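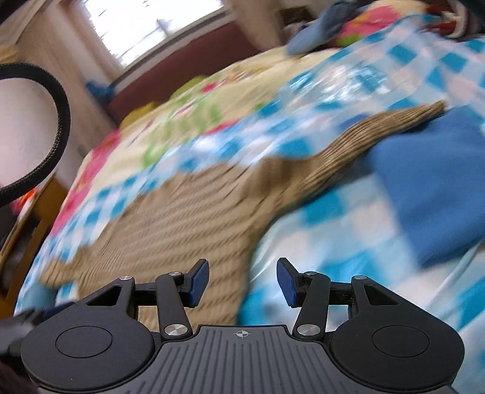
Subject: Re: [anness-hw] gripper order, second batch
Date: 17/06/2026

> Pladari quotes 600 per hand-held unit, pads not included.
> Do we order 6 now or wait for the April budget? Also, do
> we need spare pads if we are mostly doing bedding and clothes?

Order 6 now. The Pladari price holds for this quarter only, and Espiritu needs 2 of the units for the bedroom tasks.

Spare pads: yes. Fabric work wears the faces faster than rigid objects do. Budget 20 pairs, charged to consumables, not to the equipment line.

Two items missing from the quote: cables and pivot screws. Please ask for both as separate lines. Prurico will not approve a lump sum for "accessories".

Shipping can go on the same order. I need the revised quote before I can open the purchase request.

--
anness-hw mailing list
To unsubscribe, send a blank message to the list address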